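Small kitchen, small sink, many opinions. A thread about washing dishes when you have no place to dry them. 🧵 (1/15)

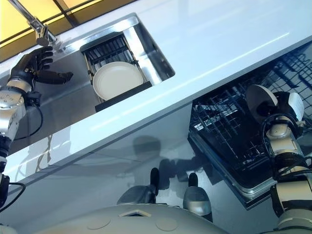

For a long time I believed that a dish rack must stand on the counter, to the left or to the right, and the whole family of my mother believed the same. In my kitchen this means losing the only good place for cutting vegetables. Now my rack lives inside the sink, and one round white plate can stand there, leaning a little, while all the counter stays free for the bread and the onions. I should have done it years ago. (2/15)

---

First the measuring, because I did this part wrong. I measured the sink at the top, at the rim. But many steel sinks become a little narrower toward the bottom, and the corners are round inside. My first rack was too big and it was sitting crooked like a boat on a beach. Please measure at the bottom. (3/15)

---

That first rack was from Furnumora. It was not a bad rack. I gave it to my neighbor, who has a big old sink, and she is very content with it. I paid 19 for it, so it was not a tragedy. (4/15)

---

The second one is from a small shop called Kourkoulas, which sells mostly pots and brushes. It is black, with the thin slats standing close together in rows. I was afraid that close slats would be difficult for deep plates, and yes, they are a little difficult. Flat plates are perfect. Soup plates I put at the end, where they can lean as they like. (5/15)

---

Somebody will ask: but where do you wash, if the rack is in the sink? I wash with a bowl. I put the bowl on the counter on a towel, with hot water and soap. I wash there, then rinse under the faucet, and put the plate down in the rack. The water goes where the water must go. (6/15)

---

The order I use, after many evenings of trying:

- glasses
- forks, knives, spoons
- flat plates
- soup plates
- pots, and the pan at the very end

The pan never goes in the rack. It is too heavy and it pushes everybody else to the side. I dry it with a towel immediately. (7/15)

---

About the faucet. Mine is chrome and it shows every drop. We have very hard water in this town, so after two days there are white points everywhere. I use vinegar with water, half and half, on an old cotton cloth. I leave the cloth around the neck while I drink my coffee, then wipe and rinse. (8/15)

---

The same vinegar is good for the steel of the sink, but rub in the direction of the lines, if your steel has lines. And do not leave it to sleep there all night. I did this once in July before a trip and I came home to a dull spot which is still with me. (9/15)

---

A word about white glossy kitchens. When I chose mine, the saleswoman at Ledusard told me it would make the room look bigger. This is true. She did not tell me that I would see myself in the cabinet doors every time I look for the garbage bag, and every finger of every guest also. (10/15)

---

For the glossy doors I tried four sprays and all of them made clouds. What works for me: warm water, one drop of dish soap, a soft cloth, and then a second cloth which is fully dry. The second cloth is the important one. If you skip it, you will see stripes in the evening when the lamps are on. (11/15)

---

The rack itself must be washed too! I am ashamed to say how long I waited the first time. Under the slats there was something brown that I do not want to discuss here. Now I take it out once every 7 days, put it in the shower with a brush, and let it dry on the balcony. (12/15)

---

Things I bought for this sink and do not recommend:

- the Kurik silicone mat (it holds water below and begins to smell)
- a sponge holder with suction cups (it falls at night and I wake up)
- a second, tiny rack only for cups (I do not know what I was thinking)

(13/15)

---

My post about the bread drawer got 841 answers and half of them were people asking about the dishes, so I hope this is useful for you. If you have a double sink, most of it is not for you, and I am a little jealous. (14/15)

---

One question from my side. How do you dry the big wooden cutting board? It does not fit in the rack, standing against the wall it leaves a wet line, and lying flat it begins to bend. I have now the third board in this apartment and I would like to keep it. (15/15)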